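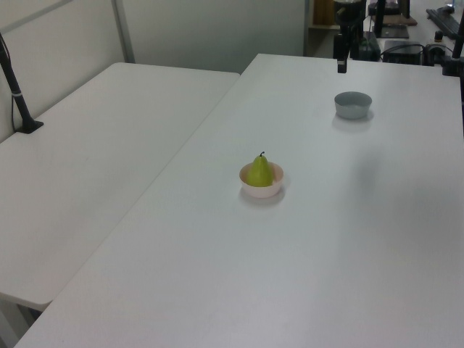
**Mumdale Manipulation Group, Software Section**

Minutes of the section meeting, May 2, 2022

Chair: Reynaldo Castillo
Present: control, perception, planning, tooling
Apologies: mechanical workshop
Minutes taken by: tooling

## 1. Minutes of the last meeting

Accepted with one correction. Item 4 gave the joint state topic as best effort. It is reliable, with a queue depth of one. Tooling has amended the copy on the wiki.

The open action on the Hureck licence file is closed. The action on naming of calibration files stays open and is taken under item 5.

## 2. Control

The servo loop now runs at 200 Hz on the real-time core. The gripper driver has been moved to its own thread and no longer blocks the loop when it waits for a reply. Control reported no missed cycles in the bench test. The test was run with logging switched off and has to be repeated with it on.

Castillo asked whether the force limit on closing is now read from the task file. It is, but a missing value still falls back to the driver default without a warning. Agreed that a missing value should stop the task from loading.

There was some discussion of the release step. At present the fingers open at full speed as soon as the place pose is reached, and the arm retreats on the next cycle. Control would prefer the retreat to start only after the driver has confirmed the opening width. Planning pointed out that the confirmation message is sent when the command is accepted and says nothing about the fingers. Control to check the firmware notes. Until then a fixed delay of 200 ms is put between release and retreat, set in the task file so that it can be taken out again without a rebuild.

**Action (control):** repeat the timing test with logging on; make the force limit a required field; report on the gripper confirmation message.

## 3. Perception

Stasiv was updated in April to take the fixed view and the head view in one pass. Both images are cut down to the table area, segmented and projected onto the table plane, and the two results are merged by distance between centres. Inference takes 35 ms on the bench machine for the pair.

Items raised:

- The bowls are pale and so is the tabletop. The segmenter finds the bowl with the fruit in it more reliably than the empty one. Perception thinks the fruit is doing most of the work and that the rim alone gives a weak edge.
- Shadows on the table are sometimes joined to the bowl mask, which pulls the centre towards the shadow. An ellipse fit to the rim should be less sensitive than the centroid now in use. To be tried on the recorded set first.
- The left/right order of the two bowls is swapped between the fixed view and the head view. This is correct and follows from where the cameras are. One of the viewers in Skulis had sorted detections by image column and so gave the bowls different identifiers in each view. Sorting is now done in the base frame.
- The class label for the fruit changes between "pear" and "apple" when seen from above. The planner only uses the parent class, so the grasp is not affected, but the log is untidy. Agreed to write the parent class to the log and keep the finer label as a separate field.

Planning asked for the covariance of the merged position to be published along with the position. Perception can do this but warned that the figure will be too small as long as the two views are treated as independent. Both go through the same plane estimate.

**Action (perception):** ellipse fit on the recorded set; publish covariance with a note on the shared plane error; split the label field.

## 4. Planning

Hureck is in use for the pick and the transfer. The place motion is still the old straight-line planner. The reason is the approach constraint: Hureck accepts a cone around the tool axis, but the cone is tested at the waypoints and not between them, so a coarse path can leave it. Setting a finer path resolution fixes this at the cost of planning time.
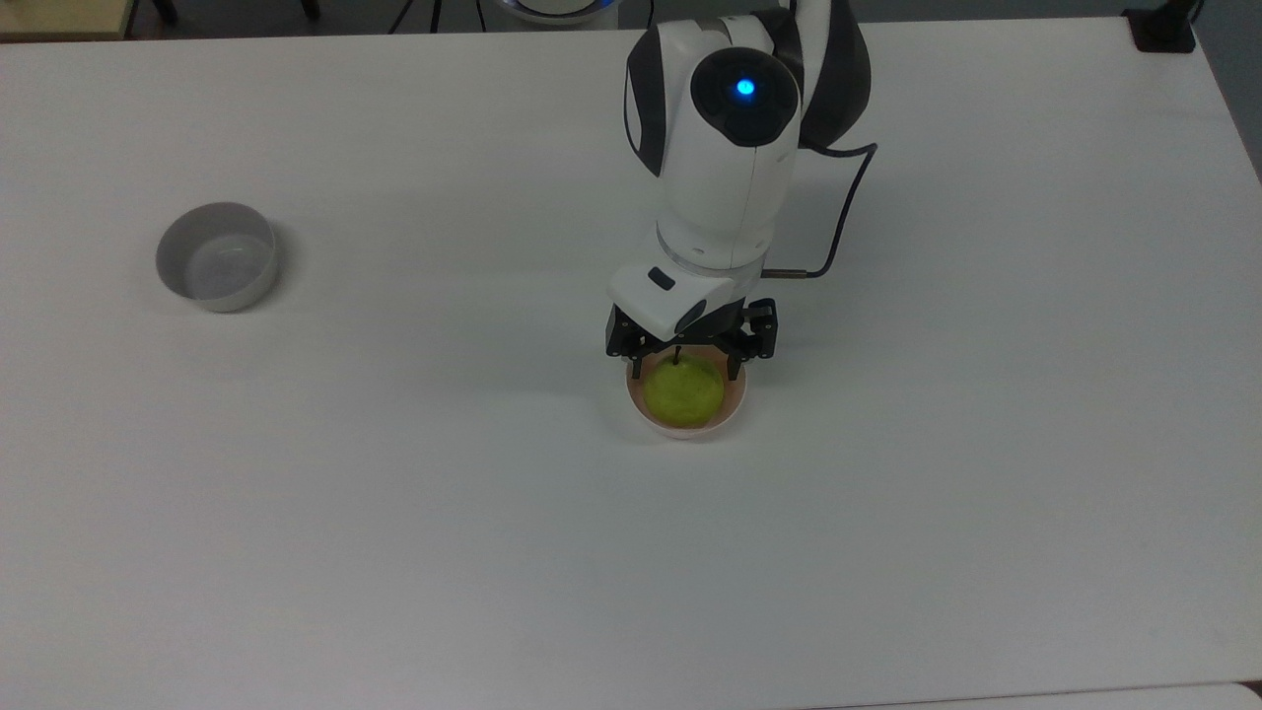

*Fig. 2. Head view. Gripper over the fruit bowl, empty bowl to the left.*

Planning used the head view to go through the collision model. Three points were noted.

First, the bowl is modelled as a solid cylinder up to the rim. With the fingers on either side of a fruit that fills most of the opening, the model reports contact whenever the fingertips are below rim height. The present workaround switches off checking between the fingers and the bowl for the whole of the pick. Agreed that this is too wide. It should be switched off only between the pre-grasp pose and the lift pose, and the bowl should be replaced by an open shell.

Second, the cable that loops out to the side of the arm and back into the wrist is not in the model at all. Control suggested a capsule fixed to the wrist link. Planning would rather limit the wrist joint and leave the geometry alone. The limit is simpler and was preferred by the meeting. Control to supply the range.

Third, the stands and clamps at the table edges are entered by hand in the world file. The file carries no date or author. Tooling to add a header and a check that the file loaded at run time matches the one under version control.

Castillo asked what clearance is used during transfer. The arm lifts to 300 mm above the table before moving sideways, whatever the height of the bowls. Planning considers this generous. It will stay until the shell model is in, and will then be computed from the tallest object in the world file plus a margin.

**Action (planning):** shell model for bowls; narrow the checking exception; compute lift height. **Action (control):** wrist joint range with the cable fitted.

## 5. Tooling

Skulis now holds more than 200 recorded runs of the bowl-to-bowl task. Replay works for both camera streams and for joint states. Gripper state is replayed one message late. The cause is known: the recorder stamps the message on arrival, and the other topics are stamped at source. A fix is on a branch and needs review by someone who has worked on the driver.

Calibration files: it was proposed to name them by camera role and a hash of the contents, and to store the hash in each run. Runs with no hash will be marked as unverified and left out of regression tests by default. Agreed. Old runs will not be converted.

Perception asked for a way to step through the fixed view and the head view side by side, locked to the same time. Tooling can do this for recorded data. For live data the two streams would have to be buffered, and the delay would make the display useless for stopping the arm. The live viewer is left as it is.

The build still prints deprecation warnings from the planning bindings. Low priority.

**Action (tooling):** finish the gripper timestamp branch; calibration naming and hash; world file header and check; locked stepping in replay.

## 6. Any other business

Control asked that task files be frozen while the timing test is repeated. Agreed. Changes go to a branch until control gives the all-clear on the section channel.

Next meeting to be set by the chair once the timing results are in.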